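Haushalt und Werkstatt: Was Maschinen schon abnehmen und was noch nicht

8. Oktober 2026

In den letzten Ausgaben ging es viel um Software, diesmal geht es um Handgriffe. Mehrere Leserinnen und Leser wollten wissen, ob es sich lohnt, auf einen Roboter für den Haushalt oder den kleinen Betrieb zu warten. Die kurze Antwort lautet: Warten lohnt sich nicht, hinschauen schon.

Am weitesten ist die Technik dort, wo sich wenig ändert. In der Werkstatt von Felska legt ein Arm Metallwinkel aus einer Kiste in eine Biegevorrichtung, immer dieselben Winkel, immer dieselbe Kiste. In einer Schicht kommen so 337 Teile zusammen. Ein geübter Mensch schafft mehr, macht aber auch Pause und will nach zwei Stunden etwas anderes tun. Felska hat die Kiste am Boden festgeschraubt, seitdem läuft die Anlage ohne größere Störung. Vorher genügte es, dass jemand beim Fegen dagegenstieß.

Im Haushalt steht die Kiste nie an derselben Stelle. Auf der Arbeitsplatte liegt heute ein Apfel, morgen die Post. Handtücher haben keine feste Form, Brot auch nur ungefähr. Was ein Kind mit fünf Jahren nebenbei lernt, nämlich wie fest man etwas Weiches anfassen darf, muss der Maschine für jede Art von Gegenstand neu beigebracht werden. Die Verfahren dafür sind besser geworden. Viele Gruppen lassen den Arm zuerst von einem Menschen führen und nutzen die Aufzeichnungen als Vorlage. Für eine einzige Tätigkeit kommen schnell 4000 Durchgänge zusammen, und dann steht der Toaster zwei Handbreit weiter links.

Gerade der Toaster ist eine gute Prüfaufgabe. Die Scheibe muss senkrecht in einen schmalen Schlitz, sie verformt sich beim Greifen, und hängt sie schief, bleibt sie am Rand hängen. Danach kommt noch der Hebel, der mehr Kraft verlangt als das Brot. Ein Greifer mit zwei Fingern hat für beides nur dieselben zwei Finger.
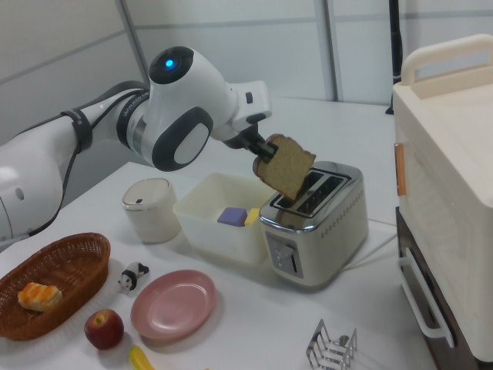
Nanayakkara hält wenig von solchen Aufgaben als Maßstab. Toast mache sich schließlich jeder selbst, und wer dabei Hilfe brauche, der brauche sie vermutlich auch beim Aufstehen, beim Anziehen und beim Öffnen der Medikamentenpackung. Man solle lieber messen, ob eine Maschine einen ganzen Vormittag lang nützlich sei. Ein einzelner gelungener Handgriff sage darüber fast nichts aus.

Der Einwand ist berechtigt, vor allem mit Blick auf die Pflege. Trotzdem führt der Weg zum ganzen Vormittag über die einzelnen Handgriffe, und an ihnen lässt sich ablesen, wo es klemmt. Eine Erfolgsquote von 80 Prozent klingt auf einer Messe ordentlich. In der Küche heißt sie, dass jede fünfte Scheibe danebengeht und jemand danebenstehen muss. Dann kann dieser Jemand das Brot auch gleich selbst einstecken.

Für Privathaushalte bleibt es vorerst bei Geräten, die eine Sache können. Saugroboter und Mähroboter sind ausgereift, solange Kabel und Gartenschlauch weggeräumt sind. Fensterputzgeräte arbeiten auf großen glatten Scheiben brauchbar, bei Sprossenfenstern nicht. Wäsche falten können bisher nur Vorführgeräte, und die brauchen für ein Hemd länger als die meisten von uns. Beim Einräumen der Spülmaschine ist das Greifen der Teller weniger das Problem als die Frage, was mit dem halbvollen Glas geschehen soll.

Für kleine Betriebe sieht die Rechnung anders aus. Wer eine eintönige Tätigkeit hat, die sich über Monate nicht ändert, kann mit einem einfachen Arm anfangen. Skundton vermietet solche Arme auch monatsweise, inklusive Einrichtung vor Ort. Vor der Unterschrift sollte geklärt sein, wer die Anlage umstellt, wenn ein anderes Teil kommt, und was das kostet. Das Umstellen wird in Angeboten gern vergessen – bei häufig wechselnden Aufträgen ist es der größte Posten. Auch der Platz will geplant sein: Der Arm selbst ist schmal, der Bereich, in dem währenddessen keiner stehen soll, ist es nicht.

Im November folgt der zweite Teil. Dann geht es um Modia und den Versuch, eine Teeküche im Büro über mehrere Wochen von einer Maschine aufräumen zu lassen. Fragen dazu nehmen wir gern vorab als Antwort auf diesen Newsletter entgegen.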